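## 4. Preparing a Campaign Page in Zidside

Complete this section before inviting backers. You need a producer account and a finished budget sheet. Crew accounts can view the page but cannot edit it.

1. Open **Projects** and select **New Campaign**.
2. Enter the working title. The title can be changed until the first pledge is received.
3. Set the funding goal. The minimum is $500.
4. Upload a header still and a caption of up to 200 characters.
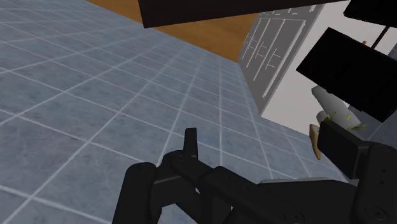
*Figure 4-1. Header still, tiled floor.*

5. Add reward tiers. Each campaign can hold 4.
6. Under **Distribution**, select festival, theatrical or on-demand release.

> **Caution:** Changing the release type after launch cancels all open pledges. Backers must pledge again.

### 4.1 Gallery Stills

Stills are added from the **Gallery** tab and appear in upload order. Drag a still to move it.

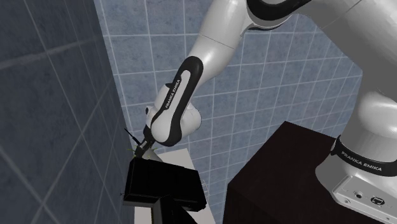 Captions are searchable by backers and by festival programmers with a viewer account. Enter the plain subject first, then the setting. For the still in this section, "white robot arm, tiled room" is a sufficient caption. Do not enter cast names in this field; use **Credits**.

7. Select **Check Page**. Missing fields are marked in red.
8. Select **Submit**. Review takes nearly 4 hours.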